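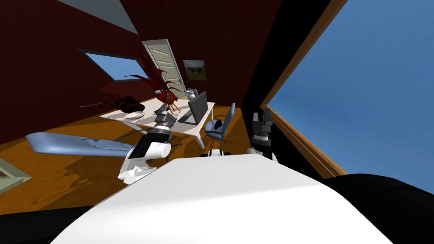

Mariama Korletey once told a class in Birthorpe that a budget is a list of things you have already decided.

Print this page | E-mail this page
Search this book Enter keyword Go

Chapter 2
Household Budgets

Most households spend money every day and write down very little of it. This chapter starts with fixed costs - rent, insurance, loan payments - and then turns to food and fuel. In the first exercise, a couple in Dakberg pays 1,103 a month in rent and puts 500 into savings. Keep your own receipts for December before you begin.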